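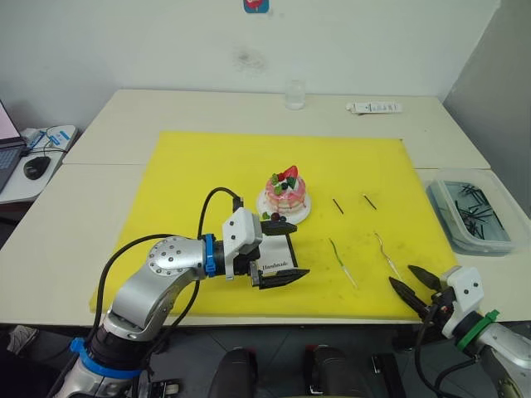 A pink-and-white layer cake with fruit on top, and a little card that says "Handmade."

How Do You Decorate a Cake?

Plotano Kids — Food Page
January 14, 2021

Quick one today! Cakes. Specifically the top part, where all the good stuff goes.

Why layers?

A layer cake is flat pieces stacked up, with something soft in between. Cream, jam, frosting. The soft part works like glue. Too much glue and the layers slide around. Too little and the cake tastes dry.

Look for the stripes next time you see one from the side. Pink, white, pink, white. Bakers like stripes you can see, so sometimes they leave the sides bare.

What makes icing drip?

Icing can be thick or runny. Thick icing stays where you put it. Runny icing goes over the edge and slides down — that's a drizzle. Powdered sugar plus a tiny bit of milk or water, stir, done. Add more liquid a few drops at a time. Really, drops! A big splash and you've got pink soup.

And the cake has to be cool first. Warm cake melts the icing and it all ends up on the plate.

Want pink? One drop of red food color in white icing. Or mash a strawberry and use the juice, which makes a softer pink and tastes beter too.

Fruit on top

Red strawberry, green fruit, dark berries. Why do those look so nice on pink? Green and red are oposites on the color wheel, so each one makes the other look brighter. Dark berries stand out against anything pale.

Wash the fruit, then dry it. Wet fruit makes puddles in the icing. Big piece first, small pieces around it. Got leftovers? A few berries and leaves at the front of the plate look fancy and take two seconds.

Tools

Fingers work (clean ones). For tiny stuff, cake makers sometimes use a pick or tweezers to nudge a berry over without smudging anything. Picks are sharp, so get a grown-up for those. A big cutting board under the plate catches drips.

The little card

Last thing. A small card, one or two words. "Handmade" means a person made it with their hands, even if they used some tools to help. Other words to try: Yum. For Grandma. Do Not Touch.

Keep it short so the letters can be big. Stiff paper is best, floppy paper falls over in the icing.

Try it

No cake? Use a cracker. Spread on something soft, add 3 bits of fruit, make a card the size of a stamp. Put it on a round plate. Ask first if you're allergic to anything or cooking for somebody who might be.

Next time on the Food Page — why bread has holes.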